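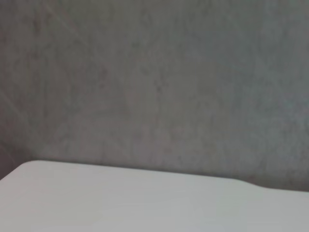

About Arnwood

Arnwood is a calibration laboratory for weighing equipment. We test and adjust bench scales, floor scales and analytical balances for bakeries, pharmacies, seed merchants and small manufacturers. Work is done either at our Risdale laboratory or at the customer's site.

Athina Deligiannis and Stamatia Kourkoulas started the company after working together in the service department at Doucette, a scale dealer. Repair was the original business. Calibration was added when customers began asking for written results with each visit, and it now makes up most of the schedule.

Laboratory

The balance room is held at 20 °C. Instruments sent in for calibration stay there overnight before the first reading is taken. Reference weights are stored in the same room and are sent out for recalibration each February.

Certificates list the readings before and after adjustment, the weights used, the room conditions and the measurement uncertainty. If no adjustment was made, the certificate says so. We do not set recalibration intervals unless the customer asks for one in writing.

Site visits

Evanthia Stefanou plans the field routes. We have 547 instruments under annual contract and 4 field technicians. Floor scales above the range of our portable weights are referred to Irnent, which has a truck with a crane.

Contacts

Laboratory and certificates: Aliki Tsoukalas
Field service: Evanthia Stefanou
Accounts: Antigoni Zacharopoulos

Page last revised 2023-09-10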